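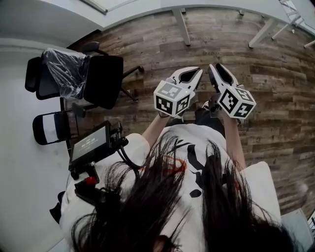
Cheap Jaws First, Please

I have a gripe about how people shop for grippers, and it goes back to March, when I spent way too long going back and forth between the Prokar and the Rukano. Everybody wanted to talk to me about closing force. Fine! But I was the one who had to hold the things, and my wrists had opinions long before the spec sheet did.

So here is my pitch: try the hand-held pair before you spend a dime on an arm. White jaws, black pads on the inside, a marker cube behind each one so the tracking knows where your hands went. You pick up one in each hand and you just work. If a jaw shape is annoying to use with your own two hands (and you have a lifetime of practice with those), bolting it to a robot won't fix it.

Junpei Kikuchi thinks I'm being unfair here. He says a person makes up for a bad gripper without noticing, so the hand test flatters everything. He has a point, and we argued it all through lunch. But I did 155 short runs with the Prokar and 60 with the Rukano, and by the end I could tell you exactly which one kept dropping pens. It was the Rukano. I still liked it better for cloth - go figure.

What I'd skip is the fancy controller. We paid 1,585 dollars for ours and I've used maybe two of its modes. Put roughly 200 of that into spare pads instead, and keep the timer where you can see it. I lose track of a run every single time I don't.

Shigeru Murakami wants to try the Dredine next. I'll carry the box.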